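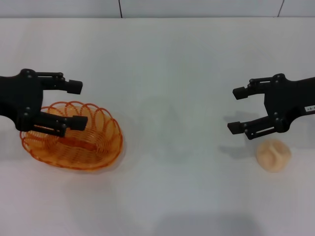 Wire basket

A wire basket is an open container made by bending, looping or weaving wire into a rigid shell. Small ones are used on tables and counters to hold bread, rolls, fruit or eggs. Larger ones are used for storage, shopping and frying.

Construction

Most table baskets have three parts: a base, a wall and a rim. The base carries the weight and is often wrapped with extra wire so that it sits flat. The wall may be an open grid or a close weave of concentric strands. The rim keeps the basket in shape and covers the cut ends. A plain rim is a single heavy ring. A scalloped rim is a row of overlapping loops, as on the oval orange basket shown with this article, where the loops form a ring of arches around the edge.

Round baskets are the simplest to weave, because the strands can run at an even distance from the center. Oval baskets need a longer base and tighter spacing at the two ends.

Materials and color

Bare steel wire rusts and is usually plated or coated. Aluminum and copper are lighter and easier to bend by hand. Colored baskets may be painted, dipped in plastic, or woven from a strand that is colored all the way through. Translucent strands let light pass and look brighter in a well-lit room.

Use with bread

Baked rolls keep a crisp crust longer in an open weave than in a closed bowl, where steam collects. A cloth liner is commonly added to catch crumbs. Raw dough is not proofed in an unlined wire basket, as it sinks into the gaps and sticks. Small pieces of dough are normally shaped into balls and left on a flat surface until baking.

Regional production

In Cleston, looped-rim baskets were made by hand from 1975 in a workshop run by Wenceslao Espinoza. The standard table model had a rim of 30 loops, and the shop sold 1000 of them in its first four years. The pattern was later taken up by the housewares firm Serkmont.

See also

Bread basket
Egg basket
Basket weaving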